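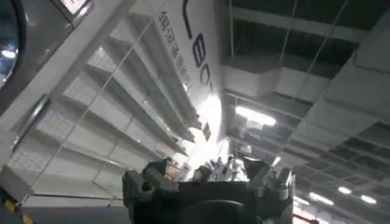
August, notebook, page whatever (I keep tearing them out for shopping lists, sorry)

Batch 13 of the walnut ink is in the jar and I'm pretty happy with it! Started from the same sack of husks Constanza brought down from Mollurcombe last fall, the ones that had gone black in her shed. I'd been soaking them in cold tap water up to now and getting a sort of weak tea, fine for washes, hopeless for lettering. This time I put 1000 ml of rainwater on them in the old enamel pot, left the lid half on, and kept it barely moving for 4 hours. It smelled like a wet basement the whole time. Dardo opened both windows and went to work in the hall.

Strained it twice, once through cheesecloth and once through a coffee filter, and the second pass took forever. I gave up and went to lunch with the thing still dripping. Next time use the wide funnel, the one with the chipped rim, it's on the shelf over the sink behind the Larov gum.

Gum arabic: I put in 2 teaspoons, dissolved first in a little warm ink. Naledi thinks that's heavy and she may be right, the dip pen started dragging toward the end of a line. But the color sits up on the page so nicely, and on the Sepúlveda paper (the cream one, not the leftover white pad) there's hardly any feathering. On the white pad it went everywhere, little hairs off every stroke. I don't think any ink is going to fix that pad. We should cut it up for blotters.

Clove oil, a couple of drops against mold. Batch 11 had none and grew a gray sweater in the back of the cupboard, so please, whoever makes the next one, don't skip it. If you open the jar and it smells like a ham, that's correct.

Swatches are clipped inside the back cover. I did one coat, two coats, and then one coat over a wash of the batch 9 stuff, and that last one is my favorite, sort of a warm brown with a darker rim where it pooled. Lautaro wants to try it for the map titles. I told him to wait until we've had a strip taped up in the window for a while. The last walnut strip held up okay but the one I made with onion skins is basically a rumor now.

Iron: tried a rusty nail in a small side jar, just to see. It went darker overnight, much closer to black, and kind of cold looking. Don't use it in the good pens! I left Nélida's steel nib in it by accident while I was on the phone and there's a rough patch on the tip now. I owe her a nib.

Still to do:
Half the gum, same everything else, call it 14.
Ask Sallamov if they still sell the small brown bottles with droppers, the clear ones are no good near the window.
Find out who has the good strainer.
Wash the enamel pot properly, it has a ring in it that I've been pretending is part of the pot.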